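Nenstead-Bureau : rangement d'un coin bureau
Fiche descriptive du jeu de données

Résumé

Nenstead-Bureau rassemble des séquences de rangement filmées à hauteur de tête dans des pièces de travail ordinaires. On y ramasse ce qui traîne par terre, on remplit des tiroirs, on remet des livres et des flacons à leur place. La collection compte 443 séquences, réparties sur 6 pièces. Chaque séquence correspond à une seule tâche de rangement, du premier geste jusqu'au moment où la personne s'arrête.

La fiche porte sur le contenu : les meubles, les objets, les consignes données et la façon dont les annotations ont été écrites. Le format des fichiers est traité brièvement à la fin.

Contenu de l'archive

sequences/ : une séquence par sous-dossier
annotations/ : un fichier texte par séquence, en français
pieces/ : un plan sommaire de chaque pièce, avec le nom des meubles
vocabulaire.txt : la liste des noms d'objets et de meubles admis
LISEZMOI.txt : le présent document

Les pièces

Les six pièces portent des noms de code. Sidholm et Zerncombe sont les plus encombrées ; Pastor est presque nue et sert surtout aux tâches courtes. Aucune n'a été décorée pour l'occasion. On a gardé les murs, les sols et les meubles tels quels, et les câbles électriques sont restés où ils étaient, sauf quand la consigne demande de les enrouler.

Dans toutes les pièces, on trouve au minimum une table ou un bureau, un siège et un meuble fermé. Les rayonnages ouverts sont notés à part, car les objets qu'ils contiennent ne sont pas tous annotés. Un rayonnage chargé est décrit comme un ensemble, et seuls les objets déplacés pendant la séquence reçoivent un nom.

Les tâches

Trois familles de tâches sont représentées.

Ramassage. Les objets posés au sol doivent rejoindre un tiroir, une boîte ou une étagère. La consigne indique la destination, pas l'ordre.

Remise en place. Un livre, un vase ou un flacon doit revenir à un endroit précis du bureau ou du meuble.

Tri. Des objets mélangés sont répartis entre deux contenants au moins. C'est la famille la moins fournie et celle où les annotations sont les plus longues.

La durée n'est pas imposée. Une séquence de ramassage peut ne concerner qu'un seul objet. Les hésitations et les objets repris deux fois sont conservés et annotés comme le reste.
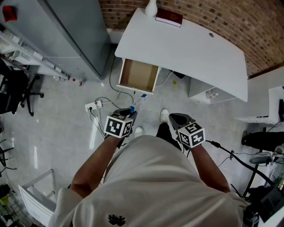 Coin bureau : une petite boîte bleue et blanche côté gauche, le tiroir ouvert, un livre rouge foncé et un vase blanc au fond du plateau.

Dans ce genre d'aménagement, l'annotation distingue trois niveaux. Le plateau porte ici un livre relié couché à plat et un vase. Sous le plateau viennent le tiroir, dont l'intérieur est brun clair, et le meuble blanc placé sous la partie droite, où se trouve un petit flacon blanc. Le sol est un niveau à part entière : on y relève une multiprise blanche avec ses câbles gris, un câble noir, un petit objet jaune-vert sous le bureau et, au pied du rayonnage métallique blanc, deux petits flacons dont un à bouchon rouge.

L'objet jaune-vert est un bon cas d'école pour le vocabulaire. Quand un objet ne peut pas être identifié avec certitude, l'annotateur écrit « petit objet » suivi de la couleur. Il ne devine pas. La même règle vaut pour les flacons : on indique la couleur du corps ou du bouchon, jamais le contenu supposé.

Consignes données aux participants

Les consignes sont lues à voix haute avant chaque séquence. Elles tiennent en une phrase ou deux. Quelques formulations courantes :

« Rangez dans le tiroir ce qui est par terre devant le bureau. »
« Remettez les flacons sur l'étagère. »
« Dégagez le passage entre la chaise et l'armoire. »
« Videz la boîte de rangement et triez ce qu'elle contient. »

Le participant peut ouvrir et fermer les meubles comme il veut. Un tiroir laissé ouvert en fin de séquence n'est pas une erreur, mais l'annotation le mentionne.

Annotations

Chaque fichier contient la consigne, la liste des objets déplacés, puis les étapes, une par ligne. Une étape commence par un verbe à l'infinitif :

prendre la petite boîte
poser la petite boîte dans le tiroir
fermer le tiroir

Les côtés gauche et droit sont ceux de la personne qui range. Pour les meubles à plusieurs niveaux, on compte les étagères à partir du bas.

Candela Carretero a rédigé la première série d'annotations et tenu le vocabulaire à jour. Consuelo Bermúdez a relu l'ensemble et harmonisé les noms de meubles entre les pièces. Le vocabulaire compte 510 entrées, synonymes compris. En cas de désaccord, c'est le terme le plus général qui a été retenu : « boîte » l'emporte sur « coffret », « meuble » sur « caisson ».

Limites connues

Les objets souples (vêtements, torchons, sacs vides) sont peu présents. Les pièces de travail en contiennent peu et nous n'en avons pas ajouté.

Les tas d'objets sur les étagères basses sont annotés de façon inégale. Dans la pièce Zerncombe, les séquences tournées en décembre utilisent encore « bac » là où les suivantes disent « boîte de rangement ». La correspondance figure dans vocabulaire.txt.

Les câbles posent un problème qui n'est pas réglé. Ils passent d'un niveau à l'autre et sont souvent annotés au sol, même quand une partie monte vers le bureau.

Les textes imprimés sur les emballages ne sont pas transcrits.

Format et lecture

Les annotations sont en texte brut, encodage UTF-8, une étape par ligne, sans numérotation. Le nom du fichier reprend celui du sous-dossier de la séquence. Les plans de pièce sont schématiques et ne sont pas à l'échelle ; ils servent seulement à savoir quel meuble porte quel nom.

Corrections

Pour signaler un nom d'objet erroné ou une étape manquante, indiquez le nom de la séquence, la ligne concernée et la formulation proposée. Les corrections de vocabulaire sont appliquées à toutes les pièces en même temps. Celles qui ne touchent qu'une étape sont intégrées à la version suivante de l'archive.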